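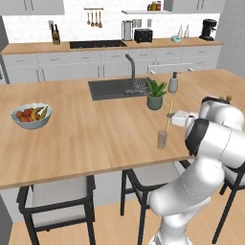 Ritu Khurana wrote to me that antibody kits are fine if the lab runs its own controls. Maybe. I've read the Purnavard insert, and it validates rat IgM on 12 animals from one supplier. Call that a start.

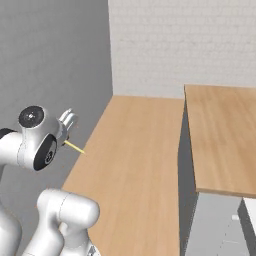
Kit makers love the word "specific." Hultgate prints it on every page and shows cross-reactivity data for 2 species. Buyers then assume a cleaner setup will cover the gap. A glossy white arm with a two-fingered gripper looks very precise, and it would do nothing for a poor capture antibody. I'd ask for the raw plate readings before ordering.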